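Projects > Textiles > quilt-block-names

Search this repo Go Clear

# quilt-block-names

Last updated: May

A plain list of quilt block names and the other names people call them by, one row per name.

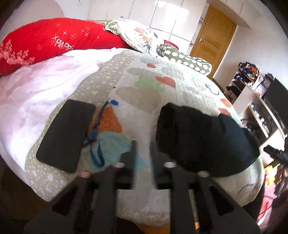
I started this list after my guild in Dallthorpe spent a whole evening arguing over whether Churn Dash and Hole in the Barn Door are the same block (they are, I will die on this hill). Quilters rename things constantly, and patterns get passed along with whatever name the last person liked best. I wanted one file where I could type in a name and get all its cousins back! It won't help you with a quilt you can't put a name to, mind you. If all you've got is a patterned quilt spread across a bed, like the one in the picture, you'll want a book with drawings in it, and then you can come back here with the name.

## What's in it

The main file is `blocks.csv`, with 2796 names in it. Those are grouped under parent blocks, so Shoo Fly, Ohio Star and so on each get their own ID and the other names hang off that. Columns:

- `name`: spelled the way I found it, odd capitals and all
- `block_id`: the parent block
- `grid`: four-patch, nine-patch, or blank if I couldn't tell
- `source`: a short code, see `sources.txt`
- `notes`: me muttering to myself, mostly

There are 181 rows with a question mark in `notes`. Treat those as guesses, please.

## Where the names came from

Mostly from around 25 old pattern booklets I picked up at the Tamside flea market, plus the guild's newsletter, the Bunting, which ran a block of the month for years and years. I typed everything by hand, so there are typos (I fixed 32 of them in the last round and I'm sure more are hiding).

## Known problems

Log Cabin is a mess. Every layout has its own name and I still haven't decided if Barn Raising should be a block or a setting. For now it's both, sorry. Also, anything tagged `NUK` came from a Nukia pattern leaflet with the last page missing, so that set stops at the letter S.

## Using it

Take it, print it, stick it in your sewing room. If you add names, keep the old spelling in `name` and put your fix in `notes`. Open an issue if you find a duplicate, and tell me which booklet you saw it in.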